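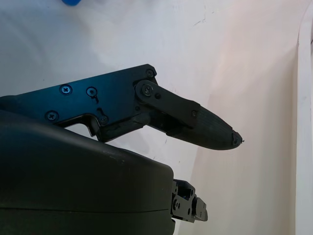 Photo: Eleni Halilović, Kaltemcombe bench

March 3, 2023

Second round of the finger comparison. The Rorkari set has now done nearly 3000 closures since July, the Gashi set only 130, so wear can't be compared yet and I have left that column blank. Today was about tip geometry and wrist camera placement only.

Checked the linkage before power-up. All the screws on the side plate were re-torqued and marked in the log. The hinge screw is the one I care about - it backs off first, and when it does the fingertip gains a small sideways rock that the controller reads as contact. Play at the tip today was within what I can feel by hand. I should make a proper gauge for this.

The tapered tip with the lengthwise ribs is good for getting under an edge. I am less sure of it on flat card. The ribs run along the finger, so they should resist a carton rolling across the tip better than one sliding out along it. A cross-ribbed sleeve is on order from Vemville, no delivery date given.

Wrist camera: the near finger takes up a lot of the view at the present mounting angle. The tip and the table beyond it are both usable. The opposing side is mostly hidden behind the housing. Tilting the bracket would help, but then the hand-eye calibration has to be repeated for both arms, and the last one cost me a morning.

Test item is a slim carton in the blue bin, laid diagonally. I want the diagonal because a square-on carton flatters every gripper.
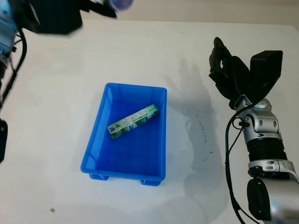 Carton in the blue bin, right arm alongside, head camera view.

The arm throws a large shadow to the right of the bin. Depth on the white top is poor enough without it. Will try the lamp on the other side before touching any thresholds.

Controller notes: loop settings kept at file 177 for both finger sets. Force limit unchanged. Gashi's default closing profile is slower at the end of travel, and I have not decided whether to match it or leave each set on its own. Eleni wants them matched. Nine more bin positions to go, then swap sides.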